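Laundry & Fabric Care

Red jerseys with printed numbers: what temperature, and can anything white go in with them?

Posted by Alfredo Gatchalian

I have taken over the wash for a rec league team. The jerseys are red with white trim and printed numbers, 200 g each according to the Skidby size sheet. The care label says 40 but gives no spin speed. Two of last season's shirts have numbers cracking at the folds. They come back to me bunched up in a basket, and I usually wash them the same evening.
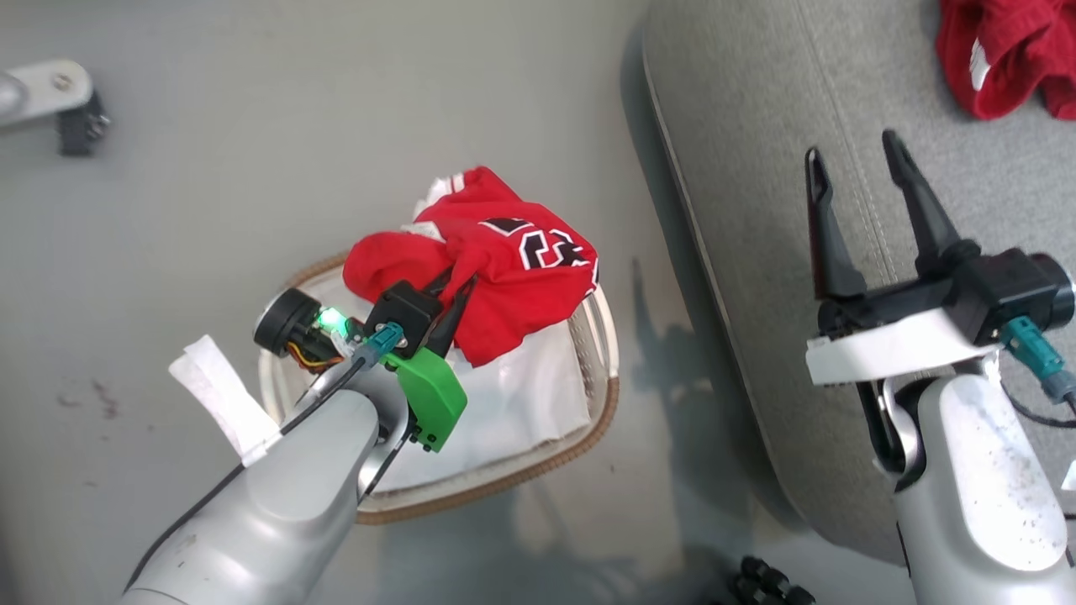

Agathe Pichon

Heat and friction are what crack a print. Turn each shirt inside out before it goes in the drum, wash at 30, and limit the spin to 600 rpm. The large number on a jersey like your red one, black with a white outline, should be treated as a layered print until you know otherwise, as layered prints tend to crack at the edge of the outline first. If the machine has a 400 rpm setting, use that for the first 2 washes. No softener - it leaves a residue that can weaken the adhesive. Dry flat or over a rail, never in the dryer.

Rodel Lumanlan

I just wash everything on cold and have never had a problem. Get a bigger basket.

Huệ Dương

Agathe covered the print. On the white question: keep whites out completely, including socks. Red polyester can release loose dye for several washes, and white trim on the same shirt is usually a treated yarn, so it stays clean when a cotton towel would not. I sort into one basket for whites and leave the reds on the sofa until their own load is ready. A slatted or perforated basket is better for anything damp.

If a white item has already picked up pink, do not dry it. Soak it in cool water with oxygen bleach for the time given on the pack, then rewash it alone. Check the label first - wool and silk are excluded.

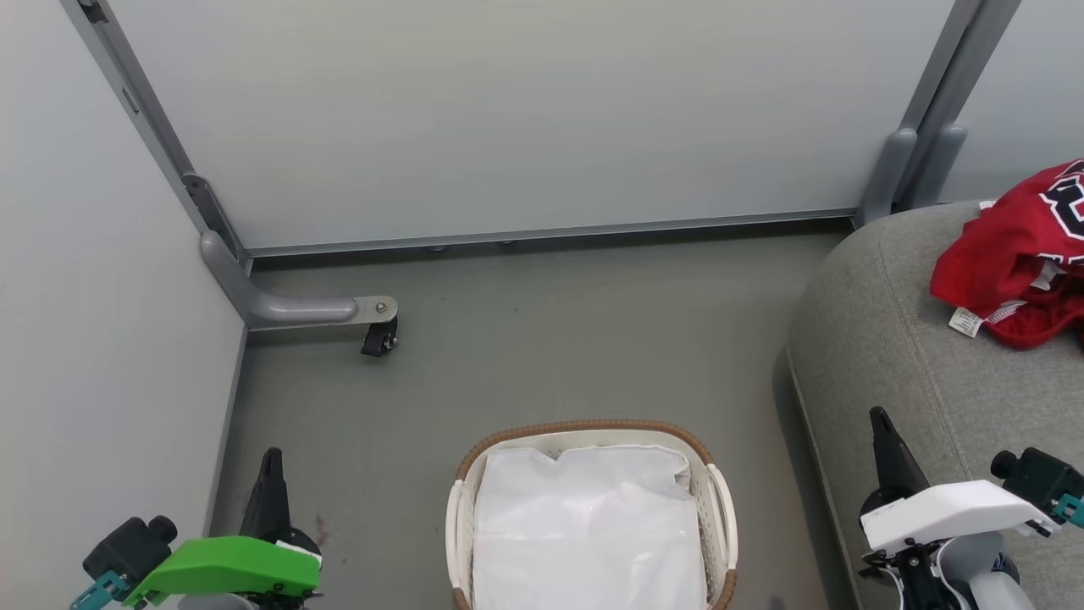 Related threads

Removing grass stains from white shorts
Spin speed and wrinkling in polyester
Can cracked jersey numbers be pressed back down?
Drying team kit indoors in winter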